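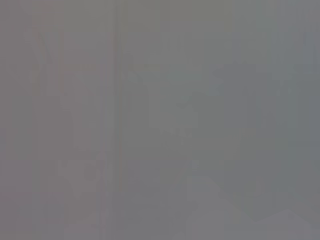
The Howlader Paint Club opens its first group show in June, and it's a good one! Siham Farouk has hung 65 works from members who took up painting only 2 years ago, and the theme is fog over the Trateo valley. The palette runs to soft grays, warm and a little pinkish on one side, cooler and bluer on the other, with a faint reddish-brown band standing between them. Go slowly, because the quiet colors really do grow on you.

564 shares 4 comments

Nahom Kahsay is giving a free talk on mixing grays at 4 p.m. on opening day, and there will be brushes out for anyone who wants to try (kids too). Entry is free, and the Brirodar bus stops right outside the door.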